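Suture practice evenings come back to Budent training center

Budent, the small training center on the second floor of the Bilyk building, has opened its suture practice room again after a long break. Since November the room works in the evenings, and surgeons from the hospitals of the region can book a place to practice closing a wound with robotic instruments.
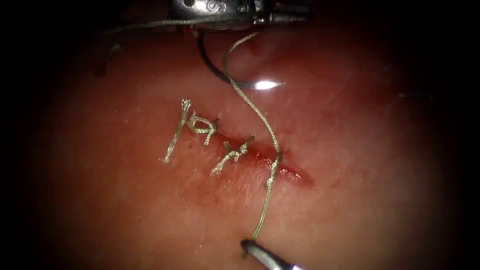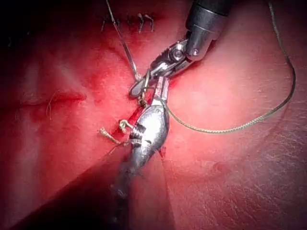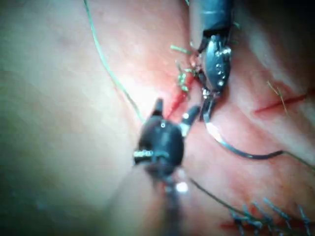 Needle, thread and tissue at the Budent center.

The course is led by Zoriana Savchuk, a surgeon who taught hand suturing for many years before she moved to robotic work. She says that the people who come to her usually know very well how to close a wound with their own hands, and this is exactly what makes the first evening difficult for them.

"They know what they want to do, but the fingers are waiting for a feeling which does not come," Savchuk told us. "With the hand you feel how the thread pulls. At the console you must learn to see it. You look at the tissue, you look at how the thread lies, and from this you understand how strong you are pulling."

Each group has three participants, and the course takes two evenings. The first evening is given almost completely to the needle: how to take it, how to turn it, how to pass it from one instrument to the other and how to bring it to the edge of the wound at the correct angle. Knots are left for the second evening. Savchuk admits that many participants would like to start with knots immediately, but she does not allow it.

"A bad knot very often begins with a bad needle," she said. "If the needle went in too close to the edge, or the stitch is crooked, then you can tie it beautifully and it is still a bad stitch."

Miroslava Holovko, who finished the course this month, works in general surgery and had tried robotic suturing only on a computer simulator. According to her, the biggest surprise was the thread. On the simulator it behaved politely, she said, but in the practice room it made loops where she did not want them, and she lost a lot of time looking for the free end.

"I was a little ashamed in the first hour," Holovko said. "Then I saw that my colleague at the next turn had the same problem, and we both began to plan the thread before we move the needle. Now I do this also when I sew by hand -- it became a habit."

The participants work one after another, and the two who are waiting follow the work on a screen and write down their remarks. After every turn the group discusses the stitches together. Aparecida Miranda, who is responsible for the teaching program, considers this discussion the most useful part of the evening. She wanted at first to have longer turns and less talking, but the first groups asked for the opposite.

The practice room also received a new booking list, and here the center had some trouble. In the first week several places were given twice by mistake, and one group had to be moved to a later time. Miranda apologized to the participants for this and said that the list is now checked by hand every morning. Those who have received a confirmation do not need to write again.

Part of the cost is covered by Ondeck, a local company which supports medical education, and a smaller part comes from the fees of the participants. The fee is the same for specialists and for residents. Some residents asked for a lower price, and the center promises to answer them before the spring program is published.

Yayra Amoah, a resident in her third year, is on the waiting list. She visited one evening as a guest and says she stayed until the end, although she had planned to leave after the first turn.

"I thought it would be boring to only watch," said Amoah. "But I watched how one doctor placed the same stitch again and again, each time a little bit different, and I made two pages of notes."

The next groups are already full. The center is preparing also a separate evening for nurses of the operating room, with attention to how needles and threads are prepared and handed over. Vira Levchenko, a senior operating room nurse, will lead it together with Savchuk.

Applications for the waiting list are accepted at the reception of the center, room 964, until six in the evening. Applicants should bring a short letter from their department and write in it how much experience they have with suturing, by hand or at the console.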